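Bottle deposit plan pushed back to December

Nov 22, 2024

A vote on the county's bottle deposit plan is off until December after a long, loud meeting in Rosavby on Thursday night. Shop owners want more time. So do a few of the people who wrote it.

The plan would put a deposit on most single-use drink bottles - water, soda, juice, bottled tea. Bring the empty back, get the money back. Milk is out. Wine too, for now.

Biggest fight was over who takes the returns. Under the draft any store with more than 3 aisles of groceries has to do it, and 19 stores in the county fit that. Noelia Robles runs one of them, on Kudard Street, and told the meeting she has no back room to speak of.

"Where do I put sticky bottles in July?" she said. "On top of the bread?" 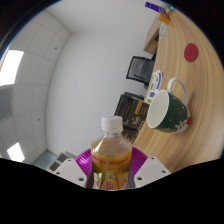 Bottled tea would carry a deposit under the draft plan.

Donal Brennan, who drafted most of the text, said smaller stores could sign up with a shared drop-off site instead. Two sites have been talked about, one next to the Gramura bus depot and one out by the old feed mill. Niether has a lease yet.

Caps were another sore point. The draft says bottles have to come back with the cap on, and several speakers said thats going to annoy people for no good reason. Brennan said he would look at the wording again.

Not everybody was against it. Mahlet Lencho walks the creek path most mornings and said she filled 6 trash bags there last month, nearly all of it drink bottles. She got a round of applause. Kiran Yadav, who delivers for a drinks wholesaler, asked if drivers would be paid for hauling empties. No clear answer on that.

Written comments can be dropped at the county office on Tilahun Road, weekdays only. The new draft should be posted before the December meeting, date still to be set.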